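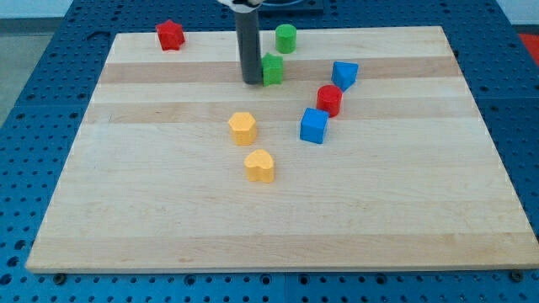
Shapes and Boards — the Ellard workshop gallery

June 2018

Welcome to our gallery page. My name is Noura Khalaf and I look after the shape blocks and the boards at the Ellard workshop. Please excuse my English, it is my third language.

Small blocks on the maple board
Eight plastic blocks in red, green, blue and yellow. The star is my favourite shape, and it comes in red and also in green. The cylinder is the one that small children choose first, and they like to stand it up before they do anything else with it.

About the board
Maple strips, glued side by side. Fares Rawashdeh chooses the strips and he likes to mix the pale ones with a few darker ones, so every board has its own bands. He does not stain them. The light colour of maple is good behind strong colours — on our old walnut board the blue ones were hard to see in the evening.

About the blocks
The surface of the red star is matt, and we prefer this finish to a shiny one. Wash the blocks by hand in warm water with a little soap. The board should only be wiped with a damp cloth, and oiled again every February or when it feels rough.

Sets and orders
A set has 23 blocks and costs 70 dollars. The board is sold separately. Rania Dabbas answers all letters about orders, and she can also replace a single lost piece if you tell her the shape and the colour. Orders for schools go through Valdir Lopes at our Lerketby store.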